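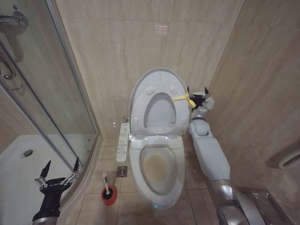

*Fig. 1. Bathroom 4, seat and lid up, brush on the left.*

## What we cleaned and how long it took

So this is the bathroom Lai-ching Chiu and I picked for our chores project at Caldeira house, and I'll admit we fought over who got the toilet (I lost!). The bowl has a brownish-yellow stain at the water, so that was our main target. We wrote the steps in the order we'd want a new roommate to do them:

1. Lift the lid and the seat.
2. Squirt cleaner under the rim and leave it 4 minutes.
3. Scrub with the brush from the red holder.
4. Wipe the underside of the seat, and go around the little bumpers.
5. Mop toward the floor drain.

Keep the rag pretty dry near the control panel, it's all buttons. Horácio Azevedo thought we should time every step, but we only timed the soak and the whole job, which we capped at 60 minutes.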